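## What Is a Passport?

A passport is a small book that tells other countries who you are and where you come from. Every traveler who crosses a border needs one, and that includes babies. Inside are your name, your photograph, your date of birth and a number that belongs only to your book.

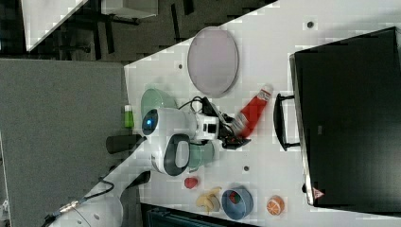

Some countries also ask for a visa. A visa is permission to enter, and it may be a sticker, a stamp or a record kept on a computer. It states how long a visitor may stay. An adult must apply for a child's visa before the trip begins.

## What Happens at the Border?

At the Stolthorpe crossing, officers check up to 2,000 travelers a day in December. An officer looks at your passport and then at your face. The officer may ask where you are going and who is traveling with you. Please answer in your own words. It is all right to say that you do not know.

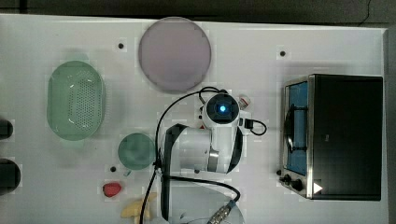
Travelers under the age of 11 stand at the desk with their adult. Older children may be asked to step forward alone while the adult waits behind the line.

## Words to Know

**Border:** the line where one country ends and another begins.

**Customs:** the office that checks what people bring into a country.

**Valid:** still allowed to be used. A passport is valid until the date printed inside it.

Text by Kagiso Msimang, Stolthorpe Visitor Office. Young Travelers Leaflet 101.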